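Wandach Kitchen Words
A word list of home cooking talk from Drenthorpe and the villages near it

Version 6, released 2018-08-03

What you get

Wandach is a collection of the words people use in their own kitchens, gathered from households in and near Drenthorpe. It holds 4000 entries, sent in by 282 households. Most of them are words you won't find in a cookery book: names for the crusty end of a loaf, for the skin on a rice pudding, for the bowl that only comes out when someone is poorly. I love this stuff, and I hope that shows in how the files have been looked after!

The list began as a spreadsheet for one street and grew from there. It is free to read, copy and build on, as long as you keep the name and the version number with it.

Files

entries.csv has one row per word, with its meaning, an example sentence and the village it came from.
households.csv has the village and the age band of the oldest cook. There are no names and no addresses.
variants.csv links spellings that belong together, such as scrattle and scrattel.
sounds.txt is a plain guide to how the trickier words are said.
old/ keeps the earlier versions as they were released, mistakes and all.

Columns in entries.csv

word: as the sender spelled it, even when the spelling is odd
meaning: in the sender's own words, trimmed only for length
sentence: one example, often the best part of the row
group: pans and pots, cutting, baking, leftovers, greens, washing up, or other
village: where the sender learned the word, which may differ from where they live now
sure: yes, no or shared. "Shared" means that two or more households gave the same word without being asked about it

Pans, pots and greens

This is the liveliest part of the list. A frying pan alone has 40 names, from the well-behaved (fryer, flat pan) to the frankly marvellous (sizzle-lid, Sunday black, the spitter). Greens come close behind. "Wilsh" is any green thing put in a pan with a bit of fat until it gives up, and "to wilsh" is the verb. Older cooks keep wilsh for cabbage and nettles, but younger ones will wilsh anything.

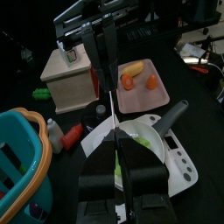
Wilsh was never a verb in our house, wrote one reader from the Falcão bakery end of town, and you'd have been laughed out of the kitchen for saying it. You had wilsh on your plate, you didn't do it to a cabbage.

I was delighted to get that note. The entry now has two rows, one for the noun and one for the verb, and the noun-only households are marked in the sure column. If your family falls on one side or the other, please send it in — the map of who says what is still full of holes, especially north of the river.

How the words were gathered

Paper slips came first, left in a box at the library and at Noltier, the hardware shop. Each slip asked for a word, what it means and when you last heard it said. The online form asks the same things in the same order, so the two sets can be read together. I typed up every slip myself, and where the handwriting beat me I left the word out.

Known gaps

Baking is well covered and washing up is thin. People over sixty sent far more than anyone else, so please don't use the list to say which words are dying out. Some families cook in more than one language, and the form did a poor job of asking about that. The new form, due in September, has a proper space for it.

A few words look like private jokes. They stay in. A word used by three people at one table for thirty years is still a word, and "granny's argument" (a sauce that has split) has already spread to two other houses. 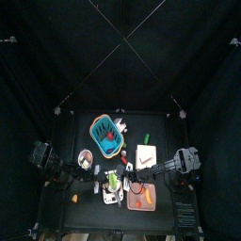
Two black arms over a black tabletop, with pale cables crossed behind.

Using the list

Open entries.csv in any spreadsheet program and choose UTF-8 if it asks. Sort by group before you sort by village, or the leftovers will swamp everything. If you want to count how common a word is, join on variants.csv first, otherwise each spelling is treated as a separate word.

Sending corrections

Open an issue with the word in the title, or drop a slip in the box at Noltier. Tell me the village and, if you can, a sentence you have really heard. Sentences are what make this list sing — keep them coming!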